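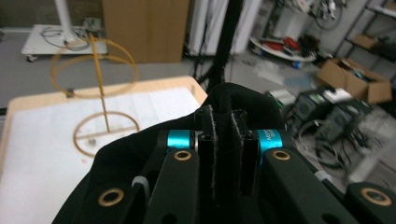
Figure 1. The amber wireframe model standing on its paper sheet on the work table.

Desk Stand Study: Two Rings and One Rod
Aoife Brennan
Jan 31, 2018

The task was to design a small stand that uses as little material as possible. My model has two flat circular rings joined by a single vertical rod. The parts were laser cut. I drew the outline first in Orkdale and spent most of January changing the width of the rings.

The first version was 200 mm tall and leaned to one side. I shortened the rod to 195 mm and cut a tighter slot where it meets the lower ring. Cutting the final set took 20 minutes.

I kept a large sheet of white paper under the model during the review. The thin parts are hard to see against the pale wood of the table, and the paper made the outline easier to check. It had some creases, so I did not use it for measuring.

The joint at the upper ring is still the weak point. A second rod would help, but the brief allowed only one. For the next version I want to try a thicker sheet and keep the ring size the same.

Related reports
Mulligan Lamp Base
Trastus Folding Tray
Imetti Shelf Bracket, Part 2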